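Kazemi Baths to reopen in October after pool repairs

Mar 10, 2021

FLUMVILLE - The Kazemi Baths will open again in October, owner Parvaneh Heydari said, ending a long closure that left the hot pools drained and the front doors chained.

Tile crews have been in since winter. The big pool had a crack along the north wall, worse than anyone thought, and the old boiler had to go. New one is in. Steam room is next, then the cold plunge.

Visitors will get 3 pools, the steam room and a salt scrub room on the upper floor. Sessions run 90 minutes, with no more than 25 people inside at a time. Tickets go on sale in late summer and robes cost extra, same as before.

"People keep knocking," said Heydari. "They want their Thursday soak back. I tell them soon, soon."

Massage bookings will be handled by Sepehr Shojaei, who ran the spa at Grasov for seven years before moving here. He wants short treatments, mostly neck and feet, plus a longer oil massage in the evenings. Prices not set yet.

An online petition to keep the baths from being sold drew 2,174 names last year. Heydari said she never had a buyer but she was glad to see it.

Parking stays a problem. The lot on the river side is closed untill the wall is fixed, so guests should take the Itlow bus and get off at the bridge. Its a five minute walk from there, uphill.

Gift cards from before the closure will be honored - bring the card, not a photo of it. 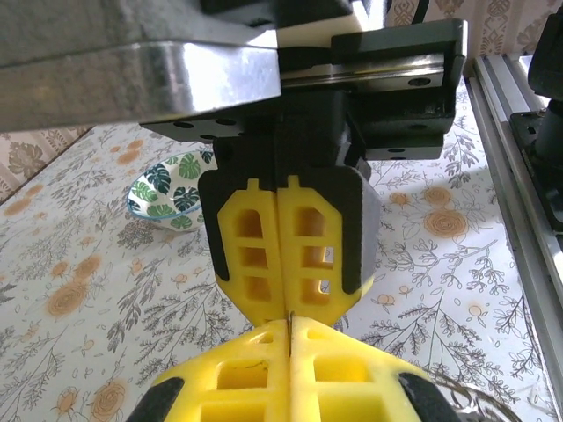 Two pairs of yellow fingertips, nearly touching. Photo: Tanner MacLeod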